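The Long Walk at Nusside

Visitors to the grounds at Nusside usually arrive by the east gate and follow the paved walk toward the lower garden. The route is 1,248 feet long and was laid in concrete pavers after the old gravel surface had washed out for the third spring in a row.

Donal Keogh, who supervised the work, chose a plain rectangular pattern so that single blocks could be lifted and reset. Tree roots and winter frost move the ground each year, and the crew expects to repair up to 2,000 pavers before the next full survey.
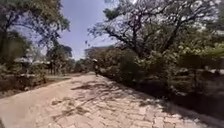 Maintenance is scheduled by season. In March the crew checks the joints, brushes in fresh sand and marks any block that has settled. Leaves are swept twice a week in fall and less often during the rest of the year. The large trees beside the walk are inspected by Kiều Tô, whose policy is to prune lightly and to keep the shade that walkers value in July.

The pavers have faded since they were laid, and replacement blocks are now left outdoors for a full year before use. Stock is held behind the Đàm greenhouse, where five pallets are weathering at present. The walk remains open daily from sunrise to sunset, and bicycles must be left at the gate.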